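# Trullel Hillclimb Results, 1954 to 2017 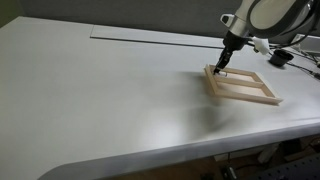
Mareike Böttcher would rather the split times had been left out altogether, as the hand-timed ones from the early meetings were never meant to be compared with anything. They are kept in a separate file for that reason, and no script in this repository joins them to the finish times by default.

The data set holds results for cars and motorcycles at the Trullel hillclimb, run on the public road from Gronville up to the Vaher quarry gate. One row is one timed run. Practice runs are included where a sheet survives.

## Files

- `runs.csv`: all timed runs, one per row
- `entries.csv`: driver, car, class and start number for each meeting
- `splits.csv`: intermediate times, where recorded
- `meetings.csv`: year, weather note, course version, number of heats
- `corrections.md`: every change made to a published result, with the source

Text is UTF-8. The separator is a semicolon. Decimal marks are points, including in rows copied from sheets that used commas.

## Fields in `runs.csv`

| Field | Type | Notes |
|---|---|---|
| `meeting_id` | string | key to `meetings.csv` |
| `start_no` | integer | not unique across years |
| `heat` | integer | 0 means practice |
| `time_s` | float | seconds, empty if no finish |
| `status` | string | `ok`, `dnf`, `dns`, `dsq`, `rerun` |
| `timing` | string | `hand`, `beam`, `transponder` |
| `sheet_ref` | string | box and page in the club archive |

A run stopped by a red flag has status `rerun` and no time. The repeat run carries the same heat number and follows it in the file. Take the last row per driver and heat if you want the official result.

## Course versions

The start line was moved downhill before the 2000 meeting, and the upper hairpin was widened at the same time. Times on either side of that change should not be ranked together. The field `course` in `meetings.csv` is `A` for the old layout and `B` for the new one. Course records are kept for each version.

The surface was also relaid between meetings on at least 2 occasions. No course letter was assigned for this.

## Timing

Hand times were read to a fifth of a second and are stored as decimals, so 84 and three fifths becomes 84.6. Beam times are given to the hundredth. The Akoston transponder system gives thousandths, but the club publishes hundredths and so does this file. Values are cut, not rounded, to match the printed sheets.

## Classes

Class limits changed often. The `class_raw` field in `entries.csv` keeps the label as printed. The `class_std` field maps it to one of 9 groups by engine size and body type. Forced induction is handled with the factor in use that year, if the regulations were found. If they were not, `class_std` is empty.

The mapping was done by Arūnas Kütt and checked against season points tables by Birutė Bite. Sidecars are left unmapped.

## Known problems

- Practice sheets are missing for almost all meetings on course A.
- Two brothers shared one car for several seasons and were entered under initials only. The rows are marked `driver_uncertain`.
- Some weather notes describe the paddock at Gronville and do not apply to the upper part of the hill.
- Start numbers were reused within a meeting when a late entry replaced a withdrawn car. Join on `entry_id`, never on `start_no`.
- Disqualifications after appeal may appear in the sheets but not in the points tables. `corrections.md` lists the ones found.

## Corrections

Open an issue with the meeting, the driver and a scan or page reference. Reports without a source are kept open and not merged. Gediminas Liepiņa handles cars and Tarmo Vanags handles motorcycles.

## Version

1.2, 22 January 2018. Adds the September meetings and fixes the decimal marks in `splits.csv`. Field names are unchanged from 1.1.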